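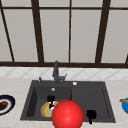

The simulated kitchen used at the open day, with the sink and the red sphere.

Fellum Open Day: Your Questions

What will I see?
The demonstration is about how we teach robots to do kitchen jobs. Most of that work happens in a simulated kitchen on a computer, so you will spend much of the visit at a screen. Melati Sitompul runs the session and will talk you through the Tano software as it goes.

Is the kitchen real?
No. The sink, the tiles and the plates are all drawn by the computer. We use it to try out tasks before we run them on a machine.

How long does a visit last?
Two hours, including a short break. Please arrive ten minutes early to sign in.

How many practice runs does a task need?
It depends on the task. For the sink work we recorded 200 runs by hand and the computer made 2,000 more from those. You will be shown some that failed as well as some that worked.

Can I have a go?
Yes. There are 2 stations for visitors and you get one turn each. You don't need to know anything about programming. Children under 12 must have an adult with them at the station.

Do I need to book?
Yes. There are 200 places and they are free. Booking opens on December 27, 2023 and the open day is in January. We will send the exact date and time with your ticket.

Where is it?
Ocampo Building, Stavport, ground floor. Use the side entrance, as the front doors are for staff passes only. There is step-free access and a lift to the toilets on the first floor.

Can I take photographs?
Yes, in the demonstration room. Please don't photograph the offices.

Is there food?
Tea, coffee and biscuits. You may bring your own lunch.

Contact: Fellum Open Day desk, Ocampo Building, Stavport | © Fellum 2023 | Back to top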